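Il y a des gens qui repeignent leurs murs tous les deux ans. Moi, je défends les surfaces qui ont du caractère, et je le fais avec une joie qui fatigue mes proches ! Un plafond moucheté, un papier peint à petits tirets, une pierre veinée : tout cela donne à l'œil de quoi se promener pendant que le café passe.

On nous a appris à aimer le lisse. À Gretport, j'ai visité 84 m² entièrement blancs, du sol aux poignées, et au bout d'une heure je cherchais une tache où poser le regard. Le motif, lui, tient compagnie. Enfant, je connaissais par cœur les fleurs de la chambre de ma tante (j'y voyais un renard, un évêque, une théière) et je pourrais encore les dessiner.

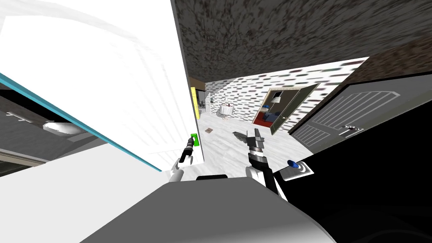
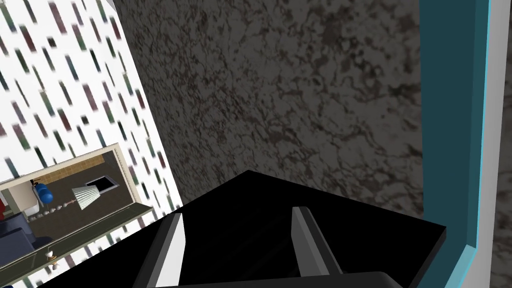 Seraina Hofstetter m'a écrit que je confondais caractère et encombrement : elle a vécu sept ans à Bakke avec un papier rayé, l'a arraché un soir de novembre et a dormi comme jamais. Je la crois volontiers ! Une rayure choisie par un autre peut devenir un supplice. Mais elle avoue avoir gardé, dans l'entrée, un carrelage tacheté auquel elle interdit qu'on touche.

Alors gardez au moins un mur bavard. Un rouleau à 40 francs suffit pour un couloir, et l'on peut commencer par le fond d'un placard.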